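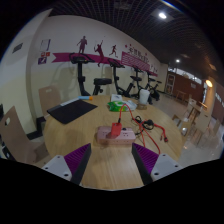 4.2 How power strips move through the home

We went into the home interviews expecting to talk mostly about wall outlets: where they were, how many were free, and what people wished an earlier owner had done differently. The people in Lornby and Astthorpe had other ideas. Again and again they led us away from the walls and toward the power strip, and this section follows them there. It was the most enjoyable part of the material to work with, and we think it changes how outlet shortage in older housing should be studied.

We wrote to 120 households and 93 agreed to a home interview. Between them they owned 147 power strips in regular use. Strips kept in drawers or in their packaging were left out, as were those used only outdoors. For each strip we asked where it was at the time of the interview, where it had been the week before, and who had last moved it. The last question was added after the pilot at the suggestion of Kylie Sheehan, and it produced by far the longest answers.

Earlier work on domestic electricity tends to treat the strip as a fixed extension of the wall: it's placed once, fills up, and stays. Part of our material fits that picture very well. Strips behind televisions and under desks hardly moved at all, and many people had trouble remembering when they'd last looked at them. One man in Astthorpe had to ask his daughter what color his was. We call these settled strips. They gather dust and plugs, and the plugs often outlive the devices they once belonged to.

The other kind, which we call traveling strips, is much less written about. A traveling strip has a home base, usually a kitchen drawer or a hook in the hall, and goes out from it to wherever power is wanted. It goes to the sewing machine on one evening and to the slow cooker the next. Several households had only one strip of this kind and spoke of it almost as they would a shared car, with rules on who could take it and complaints about who hadn't brought it back.

The table turned out to be where settled and traveling strips meet, and we were delighted by how much there was to learn from it. A strip on the floor serves whoever happens to be nearest the wall. A strip on the tabletop can be reached from every chair. On a round table the difference is greater still, as there is no head or far end to favor. Figure 4 gives an idea of the layout: the strip stands near the center of the tabletop, and one red cable plugged into it loops away across the wood toward the right. A cable on a table takes up room that could be used for plates, paper or elbows, and the people we talked to were very much aware of it. "You always eat around the wire," as one mother of three put it, and her children then showed us exactly how.

Color matters more than we'd assumed. White strips were described by their position ("the one by the window") and were often mixed up in the diaries. Brightly colored ones were described by color alone, were easier for people to place in memory, and were more often reported as returned to where they belonged. Yevdokiia Hladun, who coded the first round of diaries, noticed this long before the rest of us did, and we went back through 200 diary pages to check it. The pattern held in both towns. We can't say whether the color itself does the work or whether people who buy a bright strip are the sort who keep track of their things anyway. A small trial in which households are handed strips at random would settle it, and we'd love to see someone run one.

Cables raise a related point. Most guidance for tenants talks about how many things may be plugged in at once and says little about where the cables lie. Our participants worried about it the other way around. Overloading was mentioned mainly when we brought it up, while tripping, snagging and spilled drinks came up without any prompting. The Stelmakh guide, handed out with new leases in Lornby, gives cable routing a single line. We think it deserves a page, with drawings, and with advice that fits a table people eat at as well as a desk.

There was also a seasonal side to all this. The June interviews found more strips near doors and windows, feeding fans and the occasional record player, and fewer on tables. People ate outside or in front of the fan. A winter round would very likely look different, and a study done in one season only should be careful about calling any arrangement typical. Our own classification needed two changes once the June diaries came in, both listed in Appendix B.

A few limits should be kept in mind. The households volunteered, and those who felt embarrassed by their wiring may well have turned us down. Our question about the week before relies on memory, which is weakest for exactly those strips that move least. Kofi Addo and Vasylyna Shevchuk coded the movements separately and disagreed mostly over short trips within the same room, such as from sideboard to table. We have kept these as movements, since the people making them clearly felt that they were.

Even so, the traveling strip seems to us a real find. It shows how households share out a scarce thing among themselves, meal by meal and evening by evening, with no plan written down anywhere. In Section 4.3 we turn to the Wendumau apartments, where each room was given extra outlets during renovation, and where the strips, to our surprise and pleasure, went on traveling all the same.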